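Sorting Small Parts on Camera: Bench Tips for a Two-Arm Setup

By Balthasar Gruber
November 11, 2019

These are the habits we settled on at Skilletti while recording sorting runs for a learning system. The job is a dull one, picking small loose pieces off a table and putting them in open containers, and it has to be done over and over with small differences each time. Most of what slows you down has more to do with the bench than with the arms.

Setting up the table

Wipe the top down before the first run of the day. Crumbs and bits of tape show up in the recordings, and a system that learns from pictures will pay attention to them.

Clamp anything that can creep. We check the clamps every 20 runs, and again if someone has leaned on the rail.

Put the containers along the far side and leave the near part of the table open for loose pieces. Both arms should be able to get over every container without reaching across each other. Try it slowly by hand first.

Choose containers that differ from one another. We mix colored and clear ones on purpose. Clear plastic is hard to pick out against wood, so include it early or you will find out late that the system can't cope with it. Don't square the containers up, either. A little tilt is good, and it should change from day to day.

Laying out the pieces

Keep one kind of piece to a container unless the task sheet says otherwise.

Scatter by hand, then look at it. People tend to drop everything in the middle. Move a piece or two toward a corner and put one close to where a gripper rests, where it's awkward to get at.

Start some runs with containers already partly filled. If every recording begins with empty ones, the system has only ever seen the first few minutes of the job.

Light pieces slide when a finger brushes them. Let them slide, and record it. Ridwan Harahap used to stop and reset whenever that happened, and in June we threw out a batch of runs that were far too tidy to be of any use.

Running the arms

Lower the gripper straight down for the last bit of the reach. Coming in at a slant pushes the piece away.

Pause briefly over the container before opening. It makes the end of the move easy to find when you trim the recording.

If you miss, try again without backing all the way out. Up to 3 tries is fine. After that, end the run and mark it as a miss. Keep the misses in their own folder.

Leave slack in the wrist cables. A tight cable drags on the arm and the motion comes out jerky.

Change operators often. Tired hands cut corners, and it shows in the recordings well before the person notices.

Keeping count

We aimed for 1,000 runs per layout and 3,000 in all. Write the layout number on the sheet before you start. Note any container swap on the same line, with the time.

Back up at lunch and again before you shut down.

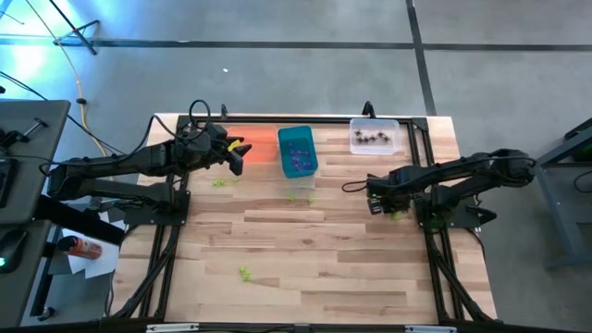 Both arms over the table, with green pieces still out on the wood.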